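Foro de la casa > Lavado y cuidado de la ropa

Bolsas de malla para la lavadora: ¿la cremallera se estropea siempre o soy yo?

Etenesh Ejigu

Hola a todos, a ver si alguien me echa una mano. Me mudé en junio a un piso con una lavadora Vondero bastante vieja (venía con el piso, no la elegí yo) y desde entonces lavo la ropa delicada en bolsas de malla. Meto sujetadores, medias, un par de blusas finas y un jersey de lana que era de mi madre y que me da pánico encoger.

El caso es que ya van dos bolsas en las que la cremallera se abre sola durante el centrifugado. Saco la colada y me encuentro la bolsa vacía por un lado y las medias enredadas en una toalla por otro. La última vez un tirante se quedó enganchado en el tambor y tuve que sacarlo a tirones. Además la ropa sale con unas arrugas tremendas, y las blusas me cuestan luego media mañana de plancha.

Lavo a 40 grados con el programa normal, porque el de delicados de esta máquina dura una eternidad. ¿Lleno demasiado las bolsas? ¿Hay que comprar otras? He visto las de la marca Dernar, pero no sé si merecen la pena. ¡Gracias!

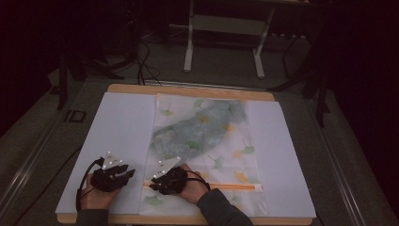 Respuesta de Wiesława Zieliński

¡Hola, Etenesh! Yo llevo años peleándome con esto, así que te cuento lo que hago en mi casa, que a lo mejor te sirve.

Lo primero, baja la temperatura. La lana a 40 en programa normal es jugársela, y el jersey de tu madre no se lo merece. Programa de lana o lavado a mano en frío, y el centrifugado al mínimo que te deje la máquina. Ya sé que dura mucho, pero yo lo pongo mientras ceno y me olvido.

Lo segundo, la cremallera. Muchas bolsas traen una fundita elástica al final del recorrido para esconder el tirador. Yo tardé muchísimo en enterarme de para qué servía (pensaba que era un remate mal cosido, te lo juro). Si metes el tirador ahí debajo ya no baila con el movimiento del tambor. Y si la tuya no la trae, un imperdible pequeño de plástico o una goma del pelo hacen el apaño.
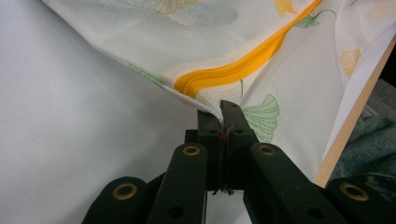

También miro cuánto meto. Una bolsa a reventar lava mal y encima fuerza los dientes, que acaban cediendo por el mismo sitio. Yo la dejo como a la mitad, con las prendas extendidas y los corchetes abrochados. Las medias van siempre aparte, en una bolsita pequeña, que si no acaban hechas una trenza con los tirantes.

Para las arrugas no hay milagros: saca la ropa en cuanto pare la lavadora y cuelga las blusas en percha. El jersey ni se te ocurra colgarlo. Lo pones plano encima de una toalla, lejos del radiador, y le das la vuelta al día siguiente.

Ah, y las bolsas también se ensucian. De vez en cuando las vuelvo del revés, les quito las pelusas de las esquinas y las dejo secar abiertas. ¡Si las guardas húmedas en un cajón luego huelen a sótano!
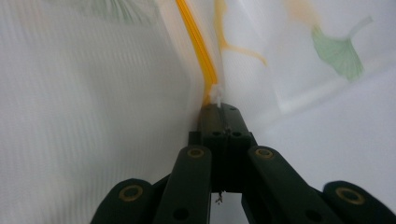

Respuesta de Edivaldo Falcão

Yo uso fundas de almohada viejas con un nudo y tan contento. Gratis. Eso sí, el nudo bien apretado o te pasa lo mismo que con la cremallera.

Respuesta de Lech Witkowska

De acuerdo en casi todo con Wiesława, menos en lo del imperdible. Yo lo probé una vez y se me abrió dentro, adiós blusa. La goma del pelo mejor.

Sobre las Dernar: tengo 4 y van bien, aunque no les veo tanta diferencia con las que compré en la droguería Domański, que tienen la malla más fina. Para sujetadores con aro prefiero una malla tupida, porque en las de agujero grande el aro se sale y ya la tenemos liada con el tambor. Pasa el dedo por las costuras antes de comprar, y abre y cierra la cremallera un par de veces. Si se atasca en la tienda, en casa va a ir peor.

Y revisa la goma de la puerta de esa Vondero. En la mía, que también tiene sus años, aparecieron dos calcetines y un corchete de los que ya me había despedido.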